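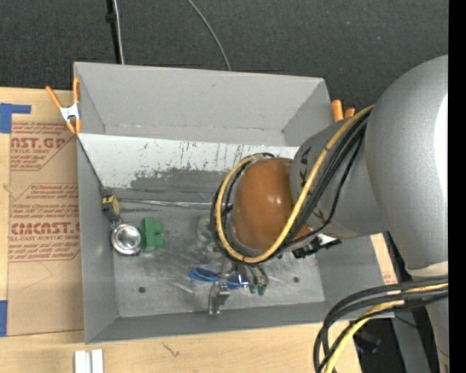 首页 > 文档中心 > 料箱拣选单元 > 安装与维护

第4章 料箱固定与线缆整理

本章适用于台面式料箱拣选单元，机械臂从料箱一侧伸入作业。首次装机、更换料箱、更换腕部线缆之后，都要按本章重做一遍。控制器的接线见第3章，相机标定见第5章。

4.1 准备

所需物品：弹簧夹两只，蓝色胶带，扎带（可松式），六角扳手一套，无绒布，卷尺，记号笔。

注意：动手之前把机械臂移到停放位，按下急停，并在示教器上挂“维护中”标签。只按暂停键不算停机。

4.2 固定料箱

1. 清空料箱，取出上次试拣留下的零件和测试件，按编号放回零件盒。
2. 用干的无绒布擦净箱底和台面。箱底的划痕和磨白不影响使用，翻边或毛刺必须先打磨掉。
3. 把料箱放到台面上，长边与台面前沿平行，箱沿距前沿40 mm。
4. 在箱体相对的两侧各上一只弹簧夹，夹口要完全咬住箱沿。
5. 用手推料箱四角，料箱不应移动。能推动的，换夹力更大的夹子，不要在箱底垫胶。
6. 用蓝色胶带在台面上标出料箱的四个角，以后换箱时按胶带对位。

注意：夹子手柄会占用箱沿上方的空间。装好后在示教器里打开“障碍物”页，把两只夹子都登记进去。Stuvov软件默认只识别箱体，不识别夹具。

说明：箱内带斜面衬板的，衬板下缘要贴紧箱底。衬板掉漆后反光不均，深度图上可能出现空洞，处理方法见5.6节。

4.3 整理腕部线缆

线缆沿前臂外侧走到腕关节，在关节下方留一个活动弯，再接到末端。黄色线缆与黑色线束走同一路径，长度要分别留够。

1. 松开前臂上的全部扎带，把线缆理顺，不得互相缠绕。
2. 先定黄色线缆，再把黑色线束靠上去。
3. 手动把腕关节转到正向极限，再转到负向极限，看活动弯是否绷紧。两端都应有余量。
4. 把末端降到最低作业高度，检查活动弯会不会碰到箱底或勾住零件。
5. 扎带从前臂根部往腕部方向依次收紧，以线缆还能轻轻抽动为准。活动弯处不上扎带。
6. 有单根细线下垂的，收回线束内。

警告：线缆被零件勾住时，不要用机械臂硬拉。按急停，用手取下零件，再检查线皮。线皮破损即更换，不得用胶带包扎后继续使用。

4.4 空载试运行

1. 撤走台面上的工具、板材余料和扎带头。还没撕保护纸的亚克力板也要收走，不要靠在料箱旁边。
2. 松开急停，把速度上限设为400 mm/min。
3. 运行程序Jerkero-空载，机械臂依次到达料箱四角和中心。操作人员手不离急停。
4. 无碰撞、无刮擦后，把上限提到2000 mm/min，再跑一遍。
5. 两遍都通过，才能放入零件试拣。试拣时上限不超过3000 mm/min。

试拣零件要有高有低，金属件、透明件和成卷的线缆都应放进去。透明件和光面金属件最容易漏检，单独记录结果。

4.5 定期检查

每班开始前：弹簧夹是否松动，胶带标记是否翘边，活动弯有无磨痕。
每周：腕关节外壳螺钉、末端支架螺钉用扳手复紧一遍。
每年10月停机保养时：更换全部扎带，黄色线缆不论外观一律更换。

4.6 常见问题

现象：末端下到箱底附近时报“力矩过大”。
处理：先看活动弯是否压在箱沿上。不是线缆问题的，重新测量箱底高度并写入参数。

现象：换箱后抓取位置整体偏向一侧。
处理：核对料箱四角与胶带标记。对齐后仍偏的，转第5章重新标定。

现象：机械臂靠近箱沿时绕远路或拒绝运动。
处理：检查夹子登记的位置，夹子挪过而登记没改的最多见。

仍不能解决的，把日志和料箱俯视照片一并发给Mandagi技术支持。本章编写：Yoga Sutanto；审核：Khairul Tambunan。

上一章：控制器接线 | 下一章：相机标定
分享 6　评论 2
© Skotport 文档组　联系我们　返回顶部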